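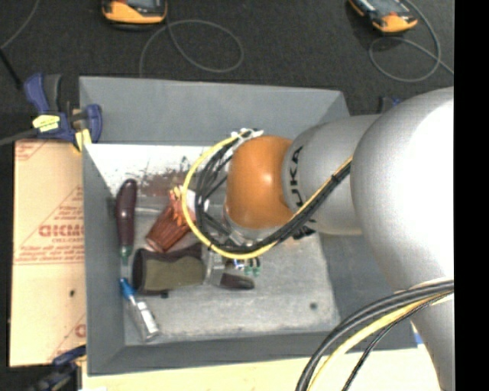
Gray bin, small parts.

Last updated: January

I bought the Sastitz storage bin to replace the cardboard boxes under my workbench, and I've had it for six months now. It's rectangular with sloping sides, but two of them still sit side by side on a shelf without much wasted space. The Drilier bin I had before sloped inward more and lost a lot of room at the bottom.

Mine has held up to screws, hose fittings and a bag of plaster that I shouldn't have left in it. The rim bows a little when I lift it full. Dust wipes off with a damp rag, but marker doesn't.

The lid is sold separately for $12 and I wouldn't bother. It pops off at one corner and the label slot is too narrow for regular tape. Jianguo Meng next door put his on a Lu rack and says the fit is tight but fine.

Four stars. I'd buy the bin again, without the lid.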